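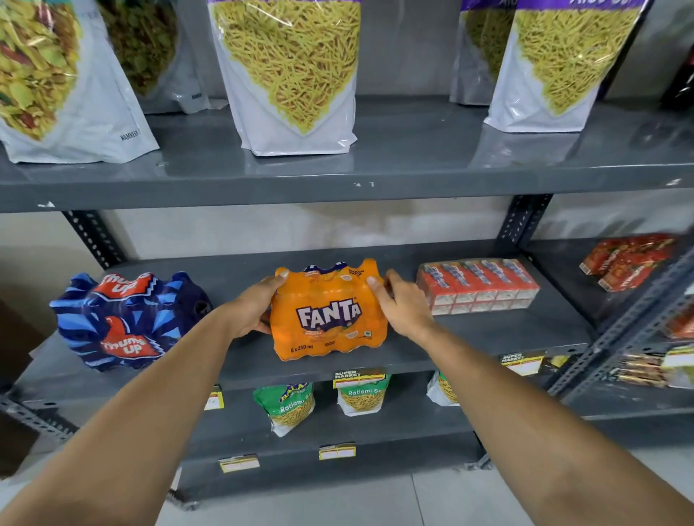

Issue 7, page 12

# Recording shelf-handling examples from the head view

This procedure covers one task: two-handed handling of shrink-wrapped multipacks on store shelving. It assumes the head camera is already mounted and syncing to the recorder. Setup notes are in the Makum guide.

## Before recording

1. Leave the shelf stocked as the store keeps it. Neighboring packs, hanging price labels and pouches on other levels all stay. A policy trained on cleared shelves does poorly on full ones.
2. Stand so that the target pack sits near the middle of the view with both forearms entering from the lower corners.
3. Check that the shelf above and the shelf below are both in view.
4. Create a session in Fikavberg and enter the shelf level (top, middle, lower) and the product as printed on the wrap, e.g. `Fanta 8 x 250 ml`.

## The grasp

Film-wrapped bottles are awkward. The film gives, and the top of the pack follows the caps, so there is no flat edge to hold. Use one of these two grasps and log which:

- **Over-edge:** fingers curled over the top edge at the side of the pack.
- **Side press:** palm against the side, fingertips on the upper bottle shoulders.

Mixed grasps are allowed. The Fanta pack is held that way, left hand over-edge and right hand side press, and goes in as `L:over R:side`. Do not correct your hands once contact is made. If the grasp is bad, finish the motion and mark the episode as a fail - failed episodes are kept in a separate split.

## Episode structure

Each episode has 6 labels, in this order: reach, contact, lift, carry, place, release. Contact starts when the second hand touches the pack. Annotators used to disagree on this, and Fouzia Usmani settled it in the October revision.

Record 12 episodes per product, then change the shelf level. Vary the angle of the neighboring pack between episodes. The Thums Up pack on the left is set at an angle to the Fanta, and that is enough variation for one episode.

## Export

Run the Yousafzai checker first. It rejects episodes with a missing label or a dropped hand track. Then export:

`rustska export --task multipack --split pass`

The current set holds 1,336 passed episodes. Small cartons and pouches use a different label list, see page 14.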